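Robotics club: folding, slowly

I was asked to write something upbeat for the spring newsletter about the robotics club and its entry for the Pisavora schools challenge. I have sat in on a fair few of their sessions now, and I'll do my best.

The task is to get a pair of robot arms to pick up a soft, flat thing from a table, fold it in half and put it down again. That is the whole of it. The students spent most of the autumn arguing over which task to choose, with one camp wanting to sort sweets by colour. Folding won by a narrow vote, and I suspect several of those who voted for it had never tried to describe a fold in words. Try it. You will be at "take hold of the edge" for quite a while before somebody asks which edge, and how hard.

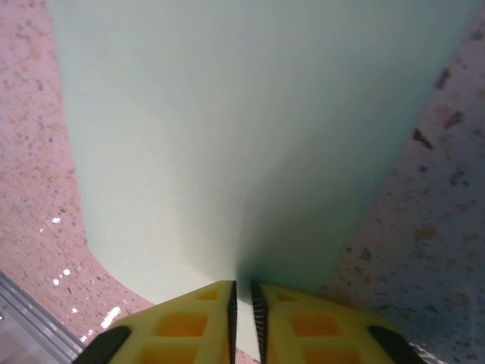
The organisers at Fumitz sent out a rulebook that runs to 257 clauses, and I read more of them than I meant to. There is a clause on what counts as a fold. There is another on what counts as a table. I could find nothing on what a pupil is supposed to have learned by the end, though the covering letter promises "skills for tomorrow's workplace" and spends a paragraph on it. I have been hearing about tomorrow's workplace since I was at school myself, and in my day it was going to be full of typing.

Concetta Leone, who runs the club, takes a cooler view than the letter does. She told me she doesn't much mind whether they place, as long as each member can explain why a given attempt failed. I pressed her on this, as I thought it sounded like something people say before they lose. She showed me the log. The club has set itself a target of 2000 recorded attempts before the regional round in April, and every one that goes wrong has to have a reason written against it by whoever was at the controls. "Robot being stupid" has been crossed out in red more than once. I'll admit the log is a better piece of writing than most of the homework I mark.
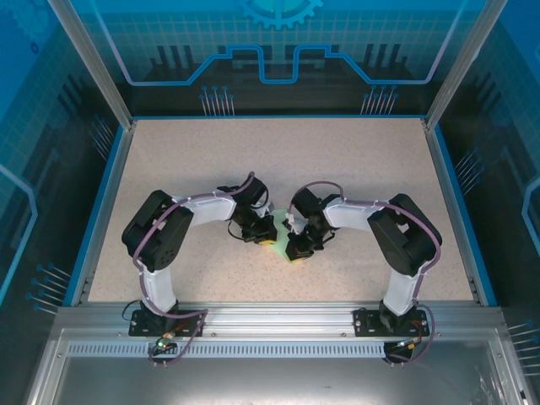 My own doubts are about the sharing out of work. A club like this always ends up with a few pupils who do the programming and a larger number who watch them do it, and I have said so at more than one staff meeting. Having two arms helps a bit, I grant. With both grippers brought almost together over the middle of the table and that little pale green piece between them, you can't get far unless the people responsible for each side are talking to one another. They do talk. Some of it I would rather not print. But the Shiferaw group, as the younger half of the club call themselves (after the cup they won last year, and they do mention it), still get less time at the keyboard than the older ones, and a rota pinned to the door hasn't cured that yet.

Then there is the money. The entry fee was 200 pounds, which came out of the enrichment budget, and the Plimiden software licence has to be renewed every year whether anyone folds anything or not. I asked what happens to the club if we don't renew. The answer was that they would write their own, which I took to be bravado until one of the Year 10s showed me how far she had got. It was further than I expected. It also crashed while I was standing there, and she wrote the reason in the log.
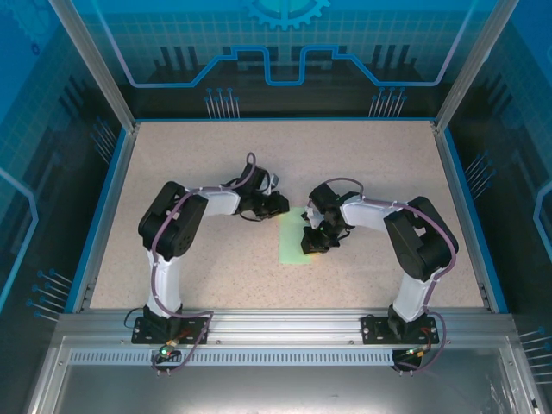

The two arms on the club's table, with the green square lying beneath the grippers.

So I remain unconvinced by the rulebook and by the covering letter, and rather more convinced by the log. Whether the club can fold to a Pisavora judge's satisfaction by April is another matter, and the pupils themselves were split on it when I asked.

New members from Year 8 upwards can still join this term. Give your name to Ms Leone, and expect to spend your first 3 sessions filling in the log before you are let near the controls. Bring a pen that works.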